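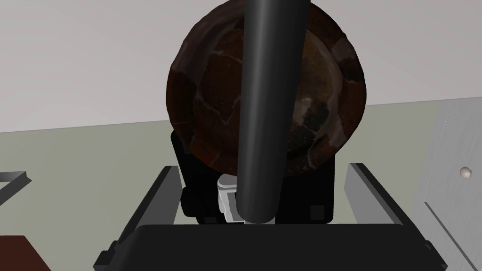
My sister says sourdough is a scam and I should buy the 3000 yen loaf of my dreams at the airport and be done with it. She said this while eating my sourdough. With butter. Second slice.

So ok, thread about the bread, since a few of you asked after the last one.

I'm on month four of the same starter. It lives in an old Numton jar on top of the fridge and gets fed at night when I remember, and in the morning when I don't.

The flour switch made the biggest difference for me. I was using the cheap white stuff and then the shop on Aller Street got in a whole rye, so now I do 40 grams of rye in every loaf and the smell is so much better!! Kind of like apples?

Things I've quit doing: kneading for ages, checking it every ten minutes, watching videos of men with beautiful forearms scoring wheat stalks into their dough. One slash down the middle. Done.

Overnight in the fridge, 18 hours if I can stand it. I've gone shorter and it tasted fine but kind of flat, like toast bread.

Bake is 59 minutes total in my oven, lid off for the last bit. Yes that's a weird number. My oven runs cool and an hour was too long (I tried, the bottom was a roof tile).

Oh and I proof on a Tasitex cloth now with rice flour rubbed in. Regular flour stuck every single time and I'd be there at 6 am peeling dough off linen and saying words.

Still can't get the big holes. Mine are medium holes. Jam doesn't fall through, so whatever, I'm keeping them.

Anyone have a good use for discard that isn't crackers? I have so many crackers. My sister won't take any more crackers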